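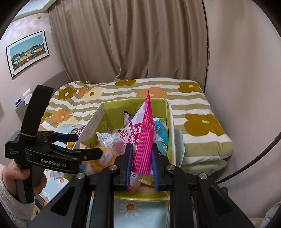
White and pink snack bag, green storage box.

Plekero Narnau vocal preamp and line driver

The Narnau is a single-channel microphone preamp for singers and rappers who work over backing tracks, with a second input for a phone, laptop or sampler. Both signals leave the unit on separate balanced outputs, so the house engineer keeps control of the mix. A headphone output carries both sources for cueing and for practice without a PA.

The circuit was designed by Eyvindur Þorgeirsson and is assembled in Plurnton. The current version is revision C. Differences from earlier revisions are listed further down this page.

Microphone input

The input is a locking XLR socket, transformerless, and suited to dynamic and condenser microphones. Phantom power is switched on the rear panel with a recessed slide switch. Mute the channel before changing it. The switch position is shown by a red LED next to the gain control.

Gain is set with a stepped rotary control. There are 11 positions, each with a detent, so a setting can be written down and repeated at the next venue. The clip LED reads the signal after the gain stage and before the output driver. An occasional flash on a hard consonant is acceptable. If it stays lit through a phrase, come down one step.

The high-pass filter has two settings, Low and High. Low removes stand noise and footfall. High is meant for close, cupped-hand technique, where the capsule's bass lift makes words hard to follow. Cupping also raises the feedback risk on most handheld microphones, and the filter will not correct that.

Track input

The track input accepts stereo line level on a 3.5 mm socket or a pair of quarter-inch jacks. Plugging into either jack disconnects the small socket. The Sum switch folds left and right to mono through a resistive network and sends the result to both track outputs. Use it in rooms with a single speaker stack, or where only one channel is available at the desk.

Input impedance is high enough for any headphone or line output in normal use. Some laptop power supplies introduce hum when the laptop is connected to a grounded PA. The Lift switch on the rear panel separates pin 1 of the track outputs from chassis ground and clears most cases. It has no effect on the microphone channel.

Outputs and headphones

Vocal and track outputs are balanced XLR. The vocal output can be switched between mic and line level. Leave it at mic level when feeding a stage box, and use line level for an audio interface or a powered speaker. It is rated into loads of 1000 ohms and above.

The headphone amplifier has its own volume control and a blend control. Neither affects the main outputs. It is not intended as a replacement for an in-ear monitor system with a limiter.

Power

The unit runs from the supplied 12 V DC adapter or from the Meesuk battery sled, sold separately. The barrel connector is center positive with a locking collar. If both are attached, the adapter takes priority and the battery is left disconnected. The sled does not charge while it is mounted on the Narnau. Remove it and use its own charger.

Enclosure

The case is folded steel with a powder-coated finish. All controls used during a set are on the top panel, and switches that should not be touched mid-set are on the rear. The underside has threaded inserts for the optional stand clamp. Weight without adapter or battery sled is 487 g.

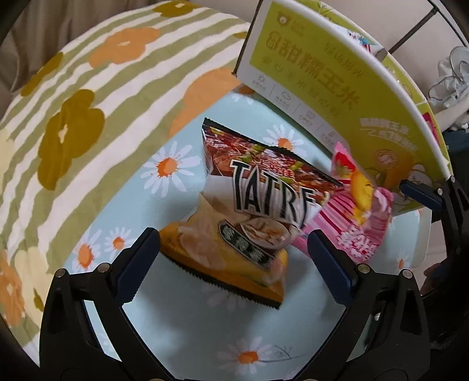 Revision history

Revision A: first production version. Headphone blend was a switch with fixed positions.

Revision B: continuous blend control. Lift switch added. Serial numbers from 1000.

Revision C: recessed phantom switch, locking power connector, quieter mute relay. Serial numbers from 2000.

Revision B units can be fitted with the locking power connector at the Plurnton workshop. The phantom switch needs a different rear panel and cannot be retrofitted. Revision A units are still repaired, but no upgrade parts are available for them.

In the carton

Narnau preamp
12 V DC adapter with locking collar
Four adhesive rubber feet
Printed manual with block diagram

Optional accessories

Meesuk battery sled
Charger for battery sled
Microphone stand clamp
Padded pouch (holds the preamp with the sled attached)

Ordering and service

Revision C units ordered in December have shipped. New orders are built in batches, and the adapter plug type should be stated when ordering. For service, include the serial number, a description of the fault, and the microphone and playback device in use when it occurred. Remove the battery sled before packing.

Page updated 27 January 2026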